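Wendola arm back at work after cable and finger service

IMELBERG, 21 April 2019 -- One of the white arms at the Wendola robotics workshop is handling produce again after a service that replaced its gripper fingers and moved the cable that feeds them.

The arm had been dropping items since the start of the month. Welington Coutinho, the technician in charge of the bench, traced the fault to a cable clamp that had slipped near the wrist. Each time the wrist turned past a certain angle, the cable pulled tight and the gripper lost its signal for a moment.

"It would hold fine, hold fine, and then let go," Coutinho said. "You look at the fingers first, and the fingers were worn too, so we lost two days on that."

The old finger pads had gone smooth at the tips. Coutinho fitted a new set from Ranano, a small parts supplier, and reset the closing force so the gripper would not crush soft items. He then ran the cable along the top of the arm with more slack at the joint.

After that came calibration. The arm was sent through 220 positions over the bench while the controller logged the error at each one. Two positions were out of tolerance on the first pass. Coutinho retightened the wrist mount and ran the set again, and all of them passed.

The workshop then went back to its usual produce routine, in which the arm picks up vegetables and carries them to a pot.

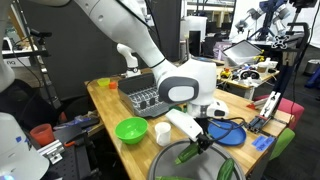
The arm holds a cucumber over a round metal pot at the Wendola bench. A second cucumber is in the pot.

Cucumbers are a fair check on new fingers, according to Valquíria Bezerra, who plans the test runs. They are smooth and they roll, and no two are quite the same thickness. A grip that is set too light shows up quickly.

Bezerra said the arm had completed 589 picks in a row without a drop by the time the log was closed. Before the service, it rarely got past 200.

The maintenance sheet has been changed as a result. The wrist clamp will now be checked with a torque driver at the start of each week, and the finger pads will be measured at the same time. Until now the pads were changed only when someone noticed a problem.

Charbonneau, the firm that holds the service contract for the workshop's controllers, will look over the new cable route on its next visit. Coutinho said he expects to keep the route as it is, but may swap the clamp for a wider one -- the part is on order.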